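About Wutdale Contract Watch

Last updated 2019-07-26

We read council contracts so you don't have to. Started in February with a shared login and a stack of bin collection tenders. Still mostly bins, but also parking, school meals, street lights and the odd consultant.

Who we are: residents of Wutdale and Olvera, unpaid, no party. Some of us have worked in purchasing, one on the council side. We don't endorse candidates and we won't print leaflets for them. Please stop asking, it's election stuff and we dont do it.

What we do

Every contract over the publishing limit goes in our register. 251 entries so far. For each one: who bid (if they'll say), who won, the price, how long it runs, and whether it was extended without a new tender. That last column is the one people write to us about.

We also send information requests. 169 sent, most answered, a few of them late. Replies go up in full, including the dull ones.
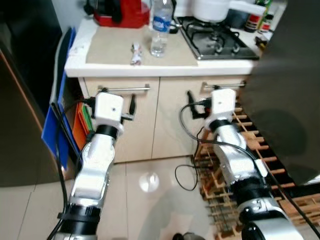

Kitchen counter with a water bottle on the mat.

What we've looked at lately

The Botance parking deal. Extended twice, no competition either time, and the report to councilors ran to a page and a half. Legal as far as we can tell. We still think it should of gone to a full vote.

Zalmont, grounds maintenance. Price went up 730 a month after the first year and the reason given was "scope". We asked what scope. Waiting on that.

Social value scoring. The council says local jobs count in every bid. Fine, but the weighting moves from tender to tender and the notes don't say who set it. Longer piece coming, probably after the budget meeting.

Money

Donations only, capped at 200 per person per year. Nothing from contractors or anyone bidding for council work. Accounts are on the Documents page, and if the link is broken again tell us.

Corrections

We get things wrong. Send the page, the line and what it should say, and we'll fix it and mark the change with teh date. Council officers welcome to write in too, same rules.

Contact

Use the form. No phone line at the moment. Replies can take a week, longer when papers for a big meeting have just come out.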